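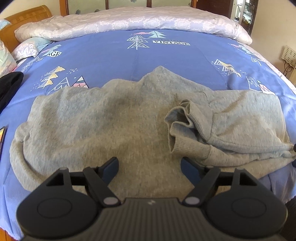
Rochelle Kerslake

Home > Workplace Tools > Staffing Software > Reviews

Ulitz Shift Planner

If you run a business with more than one location, you already know how much of a manager's week goes into deciding who works where. Ulitz Shift Planner takes that job off the spreadsheet, and I've become a real fan of it!

It comes from Wikotmont, a small software firm that used to make payroll add-ons and still thinks like a payroll company (I mean that as praise). You load your people, their contracted hours and the jobs they're trained for. Ulitz then drafts a schedule two weeks ahead and marks every gap in orange. Drag a name into a gap and it checks overtime, rest breaks and travel time between sites before it lets you save.

The part I love most is the transfer board. When one site is slow and another is short, open shifts go up on a shared list and anyone qualified can claim them from a phone. Tapley, a regional chain of hardware stores with 321 employees, used it all through its summer reorganization. Kelly Pearce, the operations manager there, told me they filled 227 open shifts from their own staff before calling the temp agency once. She was so pleased with that number that she had it up on the break room wall.

Managers get a cost view too, with planned hours next to actual hours for each department. You can try out a hiring freeze or a change in store hours and see what it does to the month before you commit. It's quick — even the big what-if runs finish while you're still reaching for your coffee.

A few things to know. Ulitz works in a browser, with a phone app for staff. The standard plan covers up to 300 employees on one account, and larger companies go on the Multi plan, which adds regional logins. Vacation requests are included in both. Exports go to the usual payroll formats, though the calendar sync only runs one way for now, and I'd like to see that fixed in the next release.

Setup took Tapley two days, including a training call with Ilir Georgiou from the Wikotmont support desk. He stayed on the line until every store manager had published a test schedule. More of that, please!

Reviewed 22/09/2020

2 comments | Share | Print

Contact Ploston Business Tools | Copyright Ploston | Back to top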